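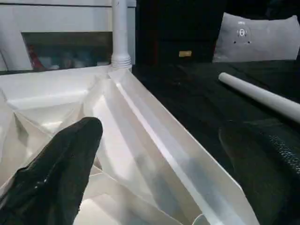
I've wanted to sort out the furniture in the back room since January, and this month I finally got on with it. Everything in there is white, so the plan was to take bits apart, give them a proper wipe and see what was worth keeping.

First job was covering the table in black plastic sheeting (9 metres on the roll, and I still managed to cut it crooked). After that, chairs! Turn one over and you find all those moulded ribs under the seat, and they must be where dust goes to retire.
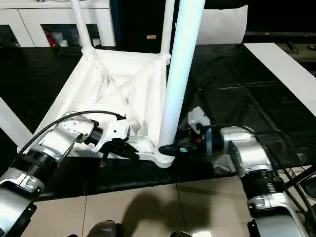 Photo: Divberg blog

I use an old toothbrush and washing-up liquid on the ribs, then pull at each rubber foot to check it's on tight. Two new ones from a shop in Stotton cost me more than I'd like to admit – well, 7 quid.

The stand was fiddlier. Poles, tubes, a great big cross-shaped base, and no instructions anywhere. 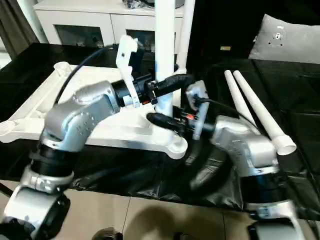
I did the base first and left the long tubes till last, with a cup of tea in between. Does anyone know what gets yellow marks off white plastic? Bicarb did nothing for me.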